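Griveck fingertip set, reviewed after a December on the stem cell
By Malte Albers, Thursday
4 min read

The Griveck set replaces the stock fingertips on a two-finger parallel gripper. We fitted it to the Larholm cell, which sorts artificial flowers by the stem, and ran 3,064 picks before writing this. Fitting took 15 minutes with the arm parked and the air off. The screws are short and the supplied key is soft, so use your own.

Alignment is the weak point. The tips have no dowels and can sit slightly skewed while feeling tight. I close them on a feeler gauge, nip the screws, open, close again and then torque. The Valtine tips we had before located themselves.

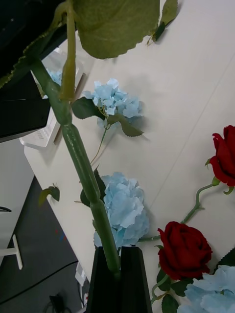

Grip on jointed stems is what I bought them for. A smooth stem is easy; a segmented one tends to roll when a ridge lands on the edge of the tip. The slanted ends help on approach, and with a thick green stem clamped between the fingers, the loose blooms and red roses on the white table can lie quite close by. Force needs lowering from the stock value, or the thinner stems take a crease.

We logged 163 drops, 53 of them in the first shift, before I corrected the skew. Wear on the inner faces is slight. Wipe them at each changeover and check the screws weekly; one had backed out by the second check.

The Yoshida set costs more and has dowels. For a cell that changes tips often I would pay the difference. Ours stays on one job, and the Griveck tips are staying fitted.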